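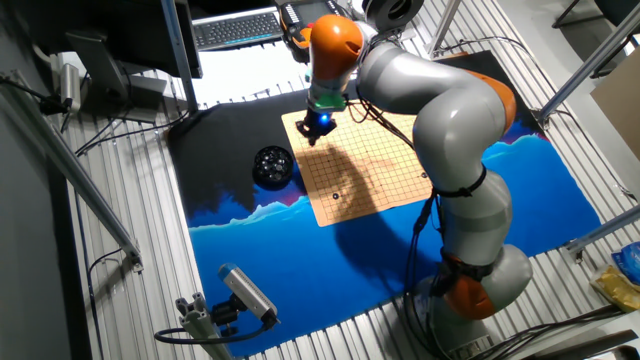 Teaching a robot to put down a stone

The arm at Cillis can't play Go. It doesn't know the rules, has no opinion about corners, and wouldn't notice if it lost. What it is learning to do is pick up a black stone from a bowl and set it on a crossing of two lines, and for that it needs to be shown, many times over, by a person.

Cillis is a small robotics company in Nustham. It rents half a floor above a printing supply business, and most of that half floor is taken up by the work cell, an aluminum frame with a slatted floor and one gray-and-orange arm. The company's current project is called Farnora. The aim is a learning system that can handle small, slippery objects without being programmed for each one. Go stones were picked because they are smooth, curved and cheap to replace.

The goal for the first phase is 4000 recorded examples. Each one is a single attempt: reach for the bowl, close on a stone, lift, carry it to the board, lower, let go. The operator guides the arm through the motion while the system saves the joint positions, the state of the gripper and the views from the cameras. When the attempt ends, the operator marks it good or bad. Bad ones are kept. A stone that slides out of the fingers halfway across is useful to the system, provided somebody has labeled it correctly.

An attempt takes less than a minute if all goes well. Resetting takes longer than you'd think. Stones go back in the bowl, the bowl gets moved a little, and the board gets turned a few degrees one way or the other. The turning matters. In an early set of recordings the board had been lined up with the frame every time, and the system learned to place stones very nicely on a board that was lined up with the frame. When someone bumped it, the arm went on placing stones where the lines used to be.

The same goes for what is under the board. The team has a stack of large printed mats, and a different one goes down at the start of each session. Some are plain, some are busy. One has mountains or waves on it, depending on whom you ask, with a deep blue field below. Go stones are black and parts of that mat are black too, and the operators expected it to cause trouble. It did for a while. A stone dropped off the edge of the board was hard for the cameras to find. After more sessions on the dark mats, the numbers came back up.

Shadows are another matter. The arm is big next to a Go board, and it throws its own shadow over the lines it is trying to read. The shadow moves when the arm moves, and on a bright day the window adds to it. The first idea was to put up blinds and light the cell evenly. The second idea, the one they kept, was to leave the window alone and record at different times of day.

Operators work in sessions of 40 attempts and then take a break. The company tried longer sessions in January and found that the quality dropped near the end. People got faster and sloppier, and they started doing the motion in exactly the same way each time, so the later examples added little. Now there is a short list taped beside the keyboard with reminders: come in from another side, change your speed, pick from the bottom of the bowl.

The pay is hourly, with no bonus for volume. There are 12 operators on the schedule, most of them part-time, and two of them had used a robot before they started. Training takes an afternoon. The hardest part to teach is the release. New people tend to open the gripper too high, and the stone bounces and rolls. Open it too low and the fingertips press into the board and push it out of place.

Cillis already has a customer waiting. Tomoana, which packs ceramic tiles and buttons for craft stores, wants to see whether a system trained on stones will carry over to its own products or need a fresh set of examples. The engineers expect it will need some of both. A test with loose buttons is planned for after the first phase.

White stones come next. They have been sitting in a box on a shelf since the project began, and the operators are looking forward to them, mostly for the change.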